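3.2 Coverage of leadership vacancies at international lenders

We collected news reports on contested successions at multilateral financial institutions from two archives, Prakico and Neltitz. The Prakico search returned 1,000 items and the Neltitz search 500. Wire copy reprinted by several outlets was kept as separate items, as our interest is in how often a candidate's name reached readers. Opinion columns were left out. So were pieces shorter than 123 words, most of them market summaries with a single line on the vacancy.

Each item was coded for the candidates it named, the region each was said to represent, and whether the report mentioned the voting shares of member governments. Reports published before a resignation was announced were marked "early." These turned out to be the hardest to code — many name a possible successor in one paragraph and say in the next that no vacancy exists.

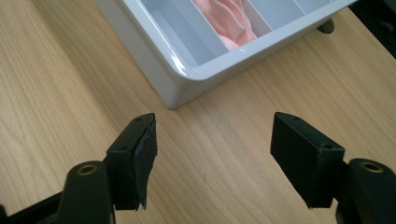 Figure 4. White plastic organizer tray on a wooden tabletop.

Early reports named more candidates per item than later ones, and they drew more heavily on unnamed officials. Finance ministers in office were mentioned most often, followed by former central bank governors. A paper subset of the Neltitz items was coded by hand, with printed clippings sorted on a table in plastic trays of the type in Figure 4, one tray to a region. Items naming candidates from more than one region were copied and sorted under each. The two coders then exchanged trays and repeated the work without seeing the first set of codes.

Disagreements were settled using the McPhee rule, under which a person counts as a candidate only if the report links the name to the post directly. Being quoted on the vacancy is not enough. The rule removed several heads of government from the April group and left the regional ranking unchanged.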